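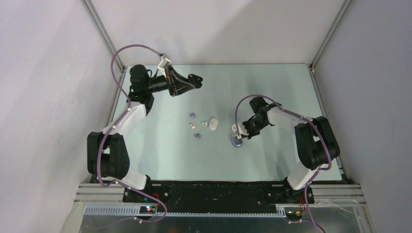

The Brelolero cell from overhead, with the right gripper holding a small white part over a round disc.

The Brelolero cell is a two-armed tabletop assembly station kept at the Tudix workshop in Sturstead. It was laid out by Uyên Trịnh and Lộc Ninh as a place to try out small-part assembly, and it is known locally for how easily it can be taken apart and put back together - a full arm swap is a job for one person and a screwdriver.

Layout

The two arms share one black mounting plate, carried on aluminum rails along the front of the table. Each arm is a chain of black servo joints and white plastic links ending in a parallel-jaw gripper. Both can reach the middle of the pale green work surface, so one arm can pick a part from the center while the other works beside it. Light gray walls close in the sides and back. A slotted cable channel runs below the plate, and there is a small circuit board near each base.

Cable routing

The purple cables are the most carefully tended part of the cell, and a wonderful bit of patient trial and error. Each one leaves the wrist in a wide loop, passes over the arm and follows the outside of the joints before hanging down past the base. An early layout held the cables tight against the links, and the left one failed after 581 cycles. Xuân Đỗ then lengthened the loops until the wrist could turn through its whole range without pulling. The same pair of cables later passed 4,000 cycles.

Setup

Setup starts with the power off. The plate screws are checked first, then the arms are moved by hand through their full reach while the operator watches the loops for snags. After power-up, each arm goes to its rest position and the grippers are opened and closed 3 times. The arms are then brought toward each other at low speed over the center of the table. Any touch means the zero positions have drifted and both shoulders must be set again.

Care and repair

The table is wiped down every Sunday and the gripper fingers are cleaned with a dry cloth. Most repairs involve the elbow servos, which carry much of the load. Hạnh Tiêu wrote the shop's replacement guide, still in use in its second edition. It calls for marking the horn position before the old servo comes out - skipping this step can cost an afternoon. Marianna Dudek later added a section on stripped screw holes in the plastic links.

See also

Cho (single-arm test bench)
Servo horn
Strain relief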